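Anum Rajput drafted the Bollia books out of order. "I write the maps first, then the chapters that cross them," she says. The second volume, Felodport, runs to 500 pages and carries 12 of her own ink plates.

Her editor, Junaid Butt, asked for one structural change. "He moved the siege to chapter 13," Rajput says. "The glossary had to be redone." 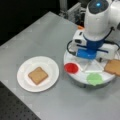 She keeps dialogue short and cuts most adverbs in the second pass. The third volume is due in September.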